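I have been meaning to write about the kitchen table for months, and now that November has come round and the evenings are long and light again (dinner at 8, everyone still in shorts), I've finally sat down at it with a cup of tea to have a go.

We bought it second-hand from a bloke out past Zorkness, after fourteen years of eating off the old laminex thing that came with our first flat. It cost $510, which felt like a fortune at the time, and then we had to borrow a trailer to get it home and take the flyscreen door off its hinges to get it inside. I remember standing in the hallway with one end of it resting on my hip, wondering if we'd made a terrible mistake!

What I love most is the colour. I grew up with dark furniture, all heavy varnish and doilies, and my mum would have had a fit at anything so pale. But in the mornings the light comes over the neighbour's fence and the whole room seems to wake up. I oil it twice a year with the Triltilov oil, the plain one and not the orange-scented one, which made our toast taste peculiar for a week.
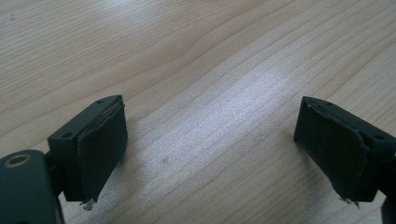 Pale wood, my favourite kind.

People always ask me about stains, so I'll tell you what I do. For water rings I use a warm iron over an old tea towel, very quickly, and keep lifting it to have a peek. For ink I mostly give up. There's a blue squiggle down my end from the year of the school projects and I've grown quite fond of it, although my other half still has a go at it with bicarb every so often.

We did look at a new one last winter, a Verschueren with the extension leaves, because there are nine of us at Christmas now and somebody always ends up on the piano stool. It was beautiful. We walked around it three times, had a coffee, walked around it again and went home. I'd rather squeeze in and bump elbows, to be truthful, and the piano stool is quite comfy if you put a cushion on it.

Next job is the chairs, two of which have started to wobble. If anyone has a favourite wood glue, do let me know in the comments.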